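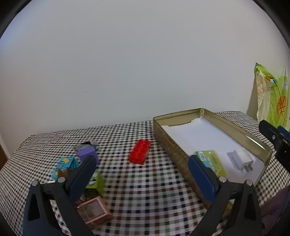 Zosus: I'd keep the lid off for good. My kids stopped opening the toy tins the minute the lids went back on, and then everything lived on the table anyway.

Salcedo: Lid off means dust and crumbs, especially on a table people eat at. Mine go back on every night.

AmparoMateos (thread starter): It isn't our dinner table, just the small one against the wall, so crumbs aren't a big worry. To repeat the question for people coming in from the other board: I have one big gold tin and a bunch of little stuff that never gets a home. Building bricks, a purple block, the block with the cartoon face on it, a little pink plastic box. Right now the tin has a plug adapter and a green card in it, and the toys are all outside it. Do I give the tin to the toys or leave it for household odds and ends?

Wiltasau: Toys. Adapters go in a drawer near an outlet. I have 5 of those things and they're all in one zip bag in the hall.

Salcedo: Disagree. If there are kids in the house the adapter should be in something with a lid, up high. Prongs and toddlers don't mix. Give the toys a soft bag or a basket. Tins are loud, too. You haven't lived until somebody dumps 22 bricks into a metal box at 6 in the morning.

AmparoMateos: Mine are 6 and 11 so they're past the prong stage. The noise I'll give you.

Zosus: The white paper in the bottom helps some with noise. We used felt from the craft store, cut to size. It's been in there since August and hasn't moved.

Junis: What does everybody do about odd pieces? One brick from a set you no longer own, one block that doesn't match anything. I never know if I should keep those.

Wiltasau: Toss or donate.

Zosus: No way, the odd ones get played with the most at our house! The sets sit on the shelf and the weird single pieces go everywhere with them (bathtub included).

Junis: I'd have to donate about half the house by Wiltasau's rule.

AmparoMateos: I'm keeping the red brick and the purple block no matter what. The light blue one with the cartoon pictures belongs to my younger one and isn't up for discussion. Same table again, with the tin and the adapter:

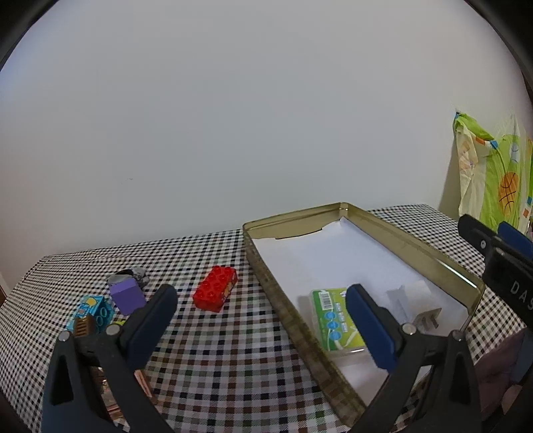 Tin on the right, toys still on the left. Posted 17/04/2019.

Junis: I like that tablecloth. Is it the wipe-off kind or regular cloth?

AmparoMateos: Regular. It goes in the wash with the towels.

Salcedo: Before you decide on anything, see if the bricks fit with the lid closed. That tin looks shallow to me. If the lid won't sit flat you'll be right back where you started.

Wiltasau: Good point. And take the paper out if you switch to toys. It'll be in shreds in a week.

Zosus: Or leave it in and change it when it gets ratty. It's paper.

AmparoMateos: OK, I'm going to try toys in the tin, and the adapter and the card go in the desk drawer. Salcedo, I'll try it with the lid on first. If it won't close I'll look for a basket this weekend.

Salcedo: Get one with handles.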